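Two-arm bench build, wrist cam and cable routing
Netstead Makers Forum > Robotics > Build logs

14 posts, page 1 of 1

pinion_dan
Friday, 7:42 pm

Update on the bench build. I have two white arms up at the shared shop now and the wrist camera is working. The view is very wide, which is what I wanted.

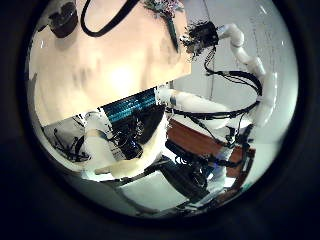
View from the wrist cam, both arms in view.

I still have two problems. The first is the cables. They wrap around the arm on their way down from the gripper, and I don't like how they loop. When the wrist goes past 200 degrees the loops tighten and I get a drag reading on the last joint. The second is the fisheye calibration. I get a decent fit in the middle and garbage toward the rim.

Control software is Irkari, the stable branch. Camera runs on its own USB port. Happy to post the config if anyone wants to see it.

Any ideas on the cables would be welcome. I'd like to fix those first.

solderfume
Friday, 8:05 pm

Spiral wrap plus a service loop at the elbow. Take everything off the upper segment, bundle it, and anchor it in two places only: right behind the gripper and just below the elbow. Leave the slack between those two points. If you anchor it at every segment you will be replacing connectors all summer.

mossy_gearbox
Friday, 8:11 pm

I disagree with the spiral wrap. It's heavy and stiff once you get more than five or six cables in it. Braided sleeve moves better. I had wrap on mine for a year and it cracked at the bend.

solderfume
Friday, 8:20 pm

Cheap wrap cracks. Mine is four years old and has been fine.

mossy_gearbox
Friday, 8:26 pm

Mine wasn't cheap. It also got caught on the gripper bracket twice. Sleeve has no edges to catch.

pinion_dan
Friday, 8:40 pm

I have some sleeve left from the printer build so I'll try that first. Costs me nothing. What diameter would you use? I've got two power leads, the camera cable, and the gripper signal wires.

mossy_gearbox
Friday, 8:48 pm

Half inch. Run the camera cable outside it, or at least on the opposite side from the power leads. I was losing frames until I separated them.

ohm_on_the_range
Friday, 9:15 pm

Before anybody buys sleeve, how much wrist rotation do you need? You can set a soft limit in Irkari. I have mine at 198 degrees and I have never had a job that needed more. If the drag starts at 200 you could set the limit tonight and be done.

There's a Joint Limits page in the settings. Put in the number, save, home the arm again. If you don't home it, it keeps using the old limit until the next power cycle. That one cost me a gripper finger.

pinion_dan
Friday, 9:31 pm

I hadn't thought of that. The job is sorting small parts out of a tray, so I don't need the full turn. But two degrees under the point where it starts dragging seems tight to me. I might go lower.

I'd still like to fix the cables properly. A limit in software only works as long as the software is running. When I move the arm by hand with the power off, nothing stops it.

ohm_on_the_range
Friday, 9:37 pm

Fair. Then do both. Limit now, sleeve when you get to it.

tallgrass_cnc
Friday, 10:02 pm

On the calibration: how many frames did you take, and which lens model did you pick? The usual mistake is leaving it on the default pinhole model. That will fit the center and fall apart at the edges, same as you describe. Change it to the fisheye model and run it again.

Second thing, get the checkerboard out into the rim. People hold it in the middle because it's easier to see there, and then the solver has nothing to work with at the edges. I take 600 frames while moving the board slowly and let the script throw out the blurry ones.

Third, tape the board to something flat. Mine was on foam board that had bowed a little and I spent two evenings blaming the lens. I use the back of a Coste clipboard now.

pinion_dan
Friday, 10:19 pm

It was on pinhole. I feel dumb. I took 200 frames and nearly all of them were in the middle, so that's two out of three. The board is glued to a piece of glass so I think that part is OK.

I'll redo it tomorrow with the fisheye model.

quietservo
Saturday, 9:03 am

Different opinion on the camera. I would not put a lens that wide on the wrist at all. You are spending most of your pixels on the wall and the other arm when what you want is the tray and the fingers. I went from a fisheye to a normal 90 degree lens and my pick rate went up right away. Vavmont sells one that fits the same mount. If you need to see the whole bench, put a second camera on a post and leave it there.

Also, with two arms that close together I'd want to know what you have for collision checking. Wide view or not, the camera won't save you if both arms go for the same spot.

pinion_dan
Saturday, 4:50 pm

Taking these in order.

Calibration is done. Fisheye model, 600 frames, with a lot more of them out near the rim. The fit is much better. Straight edges come out straight in the corrected view until you get very close to the edge, and I'm going to crop that part anyway. Thanks tallgrass.

Wrist limit is set to 180 for now. I homed it afterward - twice, to be safe. Ran the tray routine for an hour and got no drag readings.

Sleeve is on one arm. It took most of the afternoon because I had to pull two connectors and redo the crimps. Anchored behind the gripper and below the elbow like solderfume said, with sleeve like mossy said, so you can both claim it. I'll do the other arm next weekend.

quietservo, I understand the point about pixels, but I want the wide view. One arm holds the tray and the other one picks, and I like having both in the same picture while I'm writing the routines. If the pick rate is bad I'll look at the narrower lens. For collisions I have a keep-out zone set for each arm and they take turns in the middle. It's slow but they haven't touched yet. The log is capped at 2000 moves and I'm going to let it fill up before I change anything else.

Config file is in the shop's shared folder under "bench arms". The old pinhole calibration is in there too, so don't grab that one.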